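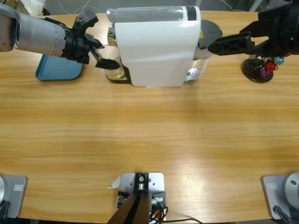 Right, a thread about descaling, because I have put it off since July and I'm now officially the person who lectures everyone else about limescale.

Background: I live in a very hard water area. The kettle looks like a cave. The coffee machine has a reservoir that holds about 700 ml and I fill it straight from the tap, which I know, I know.

The sign something's up with a capsule machine is usually the flow. Mine used to fill a small cup in one steady go. Lately it coughs, stops, has a think, coughs again. Coffee tastes a bit flat too, though that might be the capsules (I bought a big box of Cullora ones on offer and have regretted it ever since).

Jhun Espiritu asked me why I don't just use vinegar. Because I did once, in the old flat, and every coffee for a week tasted like chips!! Never again. Citric acid or a proper descaler for me.

I went with Sivon sachets this time. One sachet in a full tank, stir it about till it's dissolved, and take any used capsule out before you start. You'd be amazed how easy that last bit is to forget. 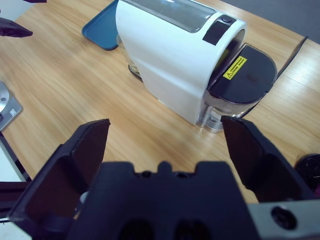

Put something under the spout that's big enough, too. A nice little espresso cup is no good to anyone here. And do it on a table you can wipe down, because descaler is not kind to a wood finish if you leave a splash sitting there.

Then it's just: long coffee button, let it run, empty the glass, go again until half the tank's gone. Leave it 8 minutes with the rest still inside. I hang the washing out or stare at my phone.

Run the second half through, then rinse the tank properly — properly, with your hand in it — and do 2 full tanks of plain water. I used to do one and call it a day. The first coffee after that was always horrible.

While you've got it all out, look at the bit where the capsule goes. Damp cloth, machine switched off and unplugged, and mind your fingers, there's a sharp bit in there that pierces the foil. Old coffee oil collects round the edge of the lid and goes sticky.

Drip tray goes in the washing-up bowl. I'm not going to tell you what was living under the grid last time. We've moved on, me and the drip tray.

Someone in the replies wants to know if a filter jug helps. I think so? My sister's in Clostgate, same awful water as us, and she's filled hers from a jug for ages and does this far less often than I do. She's also much more organised in general so who knows what's doing the work.

Next job is deciding what to drink out of it. There's a bag of Huenchumán decaf in the cupboard but it's ground, so that's cafetiere only, annoyingly. Back to the Cullora box then.

If anyone has a capsule they really love, medium roast, doesn't cost the earth, please shout. I've got a whole weekend of coffee ahead and I'd like to enjoy at least some of it!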